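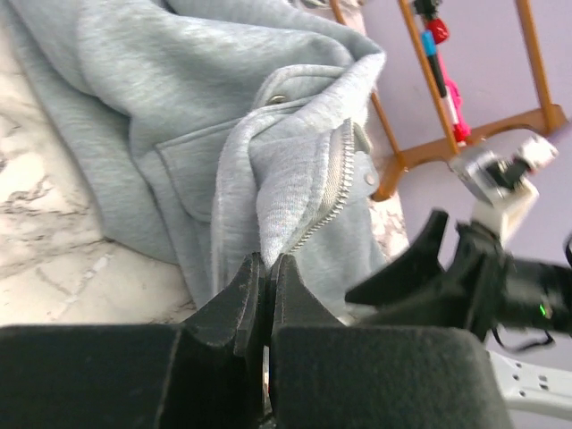 Why pond snails hang upside down from the surface of the water, a thread

1/ If you keep a tank or a bucket of pond water long enough, you will see a snail crawling along the underside of the surface with its foot facing the air. I have been reading papers on this since March and want to put my notes in one place.

2/ First, the question. A snail on glass pushes against the glass. A snail under the surface has only water and air to work with. Water does not hold still when you push on it. So what is it pushing against?

3/ Start with floating. Many pond snails have a lung, or something that works as one. With air in it they are close to the weight of the water they displace. Staying up costs them very little. Moving forward is the hard part.

4/ The foot lays down mucus, same as on land. Under the surface, the mucus sits between the foot and the air as a thin sheet. The snail's foot makes small ripples, and the ripples deform the surface above them.

5/ Because the surface has tension, it resists being bent. The mucus gets squeezed in some places and pulled in others, the pressure under the foot is uneven, and the uneven pressure can add up to a push in one direction.

6/ That is the model, anyway. It is a good model. It also says that a perfectly flat surface would give the snail nothing. It needs the dents.

7/ Some species seem to rely on cilia, which are tiny beating hairs on the foot, and you can't see any muscle waves at all. So there may be more than one way to do this. I don't know of a good survey across families. If there is one, please send it.

8/ Reshma Hlongwane wrote to me after I asked about this last week. She keeps snails in the teaching lab at Hevden and has filmed them from the side. Her view is that people undercount the cilia crawlers because the muscle crawlers look better on video.

9/ She timed one animal going the full length of a tray, 655 mm, without letting go of the surface. It took 39 minutes. I asked if that was unusual. She said most of them turn around or drop off before the end, so yes.

10/ Dropping off is interesting too. Touch the snail and it pulls into the shell, pushes out air, and sinks. Leave it alone and it climbs back up the side to breathe and starts over.

11/ What are they doing up there? Mostly eating, as far as anyone can tell. The surface of still water collects pollen, bacteria, algae and dust. The mucus picks it up. Some snails will turn and eat along their own trail.

12/ Correction to an earlier post of mine: I said soap in the water would make them sink because of the surface tension. It lowers the tension, but soap is also bad for snails, so you would not know which one you were looking at. Do not try it.

13/ Maricica Bucur asked whether a slug could do it. I found two reports of sea slugs crawling this way and none I trust for land slugs. A garden slug has a lung but it is a dense animal with no shell to trap extra air.

14/ Still open for me: how does a snail get from the glass to the surface? The front of the foot has to leave a solid wall and spread out flat on something it can't grip. I have watched it at home 2 times and missed the start of it both times.

15/ I'll add to this thread if I get a better look. Reshma has a side view clip and says she will post it when she finds the cable.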